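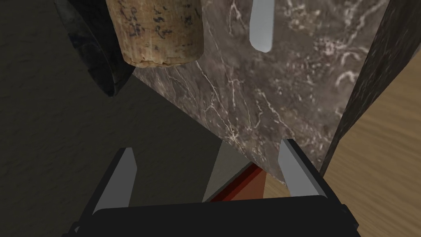
Putside, seen from just behind the gripper, with the marble and the cork up ahead.

Putside: Your Questions, Answered as Best We Can

Hello and welcome! If you've landed on this page you're probably either thinking about a Putside licence or you've already got one and something is puzzling you. Both are fine. We've gathered up the things people ask most often when they ring or write in, and we've tried to answer them the way we would over the phone, which means some of the answers do wander a bit (sorry in advance, we enjoy talking about this stuff).

What is Putside, in plain words?

It's a simulated home with a two-armed robot in it. You write or train the program that moves the robot, you run it in Putside on your own computer, and you see how it gets on before you let it near real crockery. The rooms, the benches and all the bits and pieces are computer-rendered, so if your program sweeps the whole lot onto the floor you just press reset and have another go.

Who uses it?

A real mixture. University groups were the first, then TAFE and high school teachers found us, and lately we've had quite a few small companies who own one robot between a dozen staff and are tired of queuing for it. Naa Yakubu, who looks after our school accounts, is always happy to have a chat about whether it suits the age group you've got in mind. As a rule of thumb, if your students can manage a bit of Python, they can manage Putside.

Do I need to own a robot?

Not at all. Plenty of our customers don't, and some of them never intend to. If you do own one, you can export your program afterwards, though please read the answer about real hardware further down before you get too excited.

What does it cost?

The single licence is 200 dollars a year and covers one person on up to two computers, so you can have it at home and at work. Classroom licences are priced by the size of the group, and we'd sooner talk that through with you than put a big table here that goes out of date. There's a free trial that runs for 18 days, and it's the full product with nothing switched off. You won't be asked for a credit card to start it.

Why does everything look so close up when I first open it?

You've started in the gripper view. It sits just behind the fingers and looks where they're pointing, which can make a slab of stone look enormous and leave you wondering which way is up. It throws nearly everyone the first time! Press V to move between views. We'd suggest learning your way around in the room view and coming back to the gripper view when you're working on the last little bit of a reach, where it earns its keep.

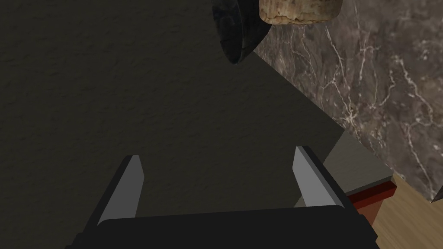 Zoltier Customer Help Desk

Most of what follows comes from the help desk's own notes, so it's a little more hands-on than the first part of the page.

My fingers are open and in the right spot, but the grasp won't start. What have I missed?

Nine times out of ten it's the approach distance. Putside won't close the gripper on a grasp command until the target is within the reach you've set, and the reach in a brand new project is very cautious. Open Settings, go to Grasping, and nudge it up a little at a time. If you'd like to close the fingers regardless, use the plain close command, which does as it's told and doesn't look for a target first.

If that doesn't do the trick, check which arm you have selected. The two arms have separate settings, and it's very easy to spend a happy half hour adjusting the left one while your program is driving the right. (Ask us how we know.)

Can I change what's in the room?

Yes, and please do. You can swap the objects, move them about, turn them on their side, or change the stone and timber finishes on the surfaces. Everything in the library can be placed with the mouse or from a script. If you're training a model, have a look at the Shuffle tool, which gives you a new arrangement with every run so your program doesn't simply learn one bench by heart. You choose how wild it gets, too. On the gentle setting things shift a few centimetres, and on the top setting you can end up with items in places no sensible cook would put them, and cameras tilted well away from level.

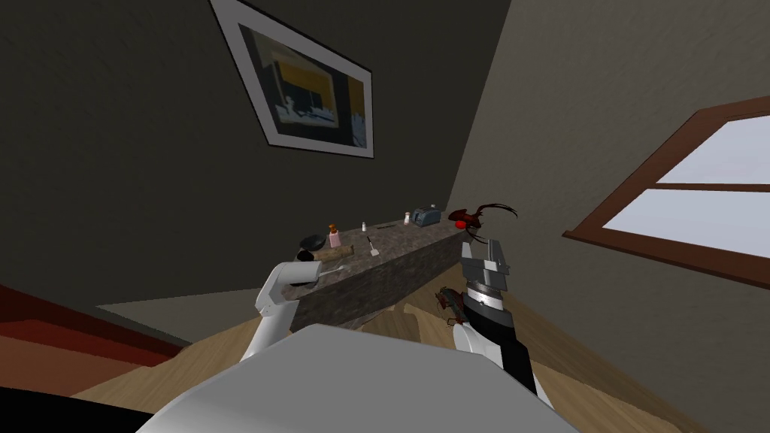
That's handy for finding out whether your program copes with a bit of a mess, but we wouldn't begin there. Get your task going in a plain, level room first, then turn the shuffling up a notch, and then another. People who jump straight to the top setting tend to write to us rather glum, and the advice we send back is always to turn it down and build up slowly.

Can I bring in my own objects?

You can. Putside reads the common mesh formats, and there's a short guide by Tekle Hailu in the Learn section that takes you through scale, weight and friction. Do take your time over the weight. An imported object with no weight set will behave very oddly the moment something bumps it.

Will a program that works in Putside work on my real robot?

Sometimes straight away, often after some adjusting, and now and then not at all. Real grippers wear, real floors aren't flat, and soft or slippery things are hard for any simulator to get right, ours included. Please run everything slowly the first time, with a hand near the stop button. If you want more help than that, our friends at Suksawat offer a transfer service and will work alongside you on your own equipment. You'd book and pay them directly.

How is it different from Prernier?

Prernier is our older product, made for factory cells and conveyor work. It's still looked after and still sold. If your robot lives beside a production line, Prernier is the better fit, and if it needs to cope with kitchens and living rooms, you want Putside. Projects can't be moved from one to the other at the moment, we're sorry to say.

What sort of computer do I need?

Anything with a dedicated graphics card from the past few years should be comfortable. Without one it will still run, but drop the render quality to Draft or you'll be making a lot of cups of tea.

When is the next update?

We're aiming for March. It will have more bathroom objects and a fix for the undo bug that Jihad Ghanem has been chasing.

How do I get in touch?

Use the Help button inside Putside if you can, as it attaches your log for us. Phones are open from 9 am, and if we miss you, leave a message with your licence name and a good time to ring back.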